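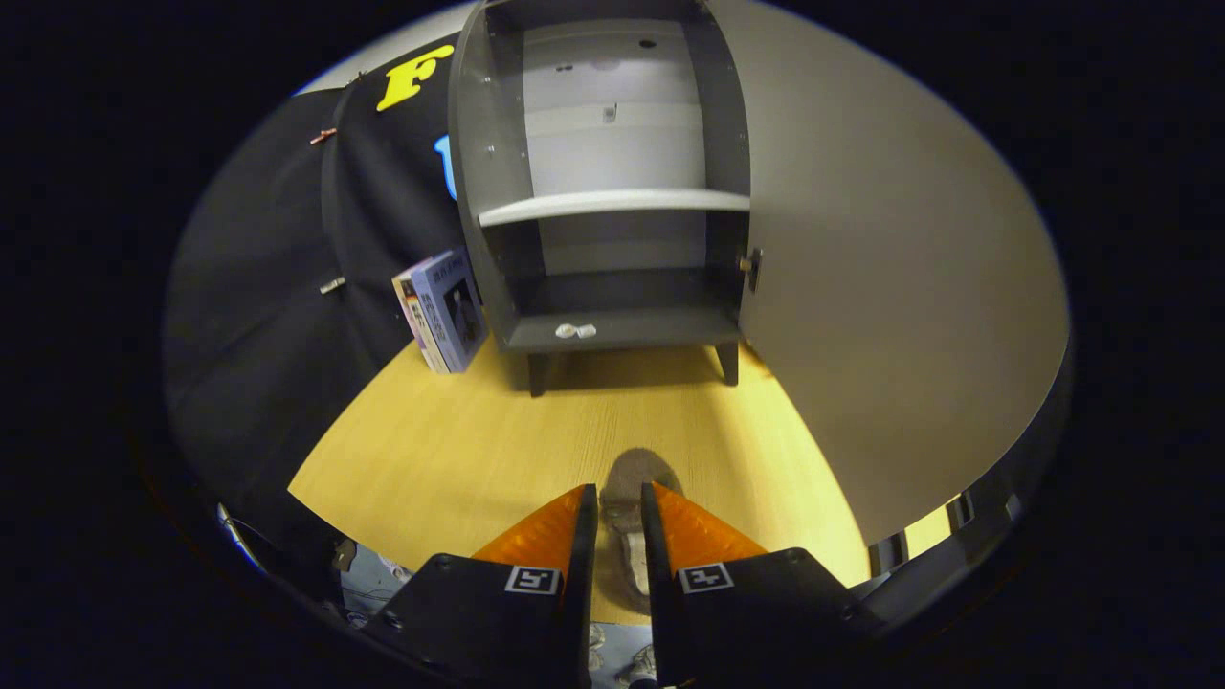
Gradside – vacant unit walkthrough, Sat 21 March

Unit 605. Checked by Ruben Geerts. Tenant out, new one in once the fail items are closed.

Entry
Door closes and latches – OK
Deadbolt – stiff, needs graphite. Works.
Peephole – OK
Threshold strip – loose at hinge side. Trip hazard, FAIL. Two screws gone.

Smoke / CO
Hall alarm – tested, loud
Bedroom alarm – chirping. New battery in, retest OK
CO alarm – past its date. FAIL, replace before move in
Sprinkler heads – no paint on them, nothing hung from them

Electric
Panel labeled – mostly. Breaker 9 just says "misc", find out what it feeds
Kitchen GFCI – trips and resets
Bathroom GFCI – trips, wont reset. FAIL. Vergara has the work order, no date yet
Outlet covers – one cracked behind the bedroom door
Meter reading 2198

Water
Hot tap temp – OK, under the limit
Shutoff under sink – turns but takes some force
Toilet – runs on after flush, flapper worn. Not a safety item but get it done while we're in there
Shower grab bar – solid, pulled hard on it

Windows
Bedroom – opens full, egress OK
Living room – left sash drops by itself. FAIL, finger hazard. Same thing as last September, the repair didn't hold
Screens – one torn

Cabinets and storage
Doors open and close – OK
Shelves seated – OK
Leftover items – clear everything out before cleaning crew

Floors
Level, no lifted boards that I could find
Hallway carpet edge frayed, tack it down

Keys
Two front, one mailbox. Mailbox key recieved Friday, tagged.

Four fails total. Reinspect after Vergara is done – call me first, the lockbox code changed.

R. Geerts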